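Notano 6: análise do software de planeamento para sutura robótica 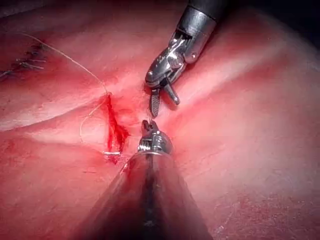
O Notano 6 é um pacote de percepção e planeamento de trajetórias para braços cirúrgicos de investigação, e usei-o desde abril em tecido, sempre com supervisão manual. A instalação foi simples e o controlador aceitou a nossa configuração sem alterações. O módulo mais útil é o que segue o fio. Um fio claro e muito fino, que faz uma curva à esquerda da incisão sobre tecido cheio de reflexos brancos, é um caso difícil para qualquer segmentação, e a versão anterior perdia-o com frequência. A nova mantém a curva inteira na maioria das sequências. Falha mais no troço curto entre as pontas dos dois instrumentos, que quase se tocam.

O planeador calcula a passagem entre pinças em 200 ms, valor aceitável para o nosso ciclo. A verificação de colisões é conservadora e por vezes recusa aproximações que o operador faria sem hesitar. Alper Uçar, que trata do controlo, baixou a margem no ficheiro de configuração e as recusas diminuíram.

A ferramenta de anotação é o ponto fraco. Com 2.000 fotogramas abertos fica lenta, e não há forma de desfazer em lote.

Recomendo a quem já tenha o robô calibrado. Nota: 4 em 5.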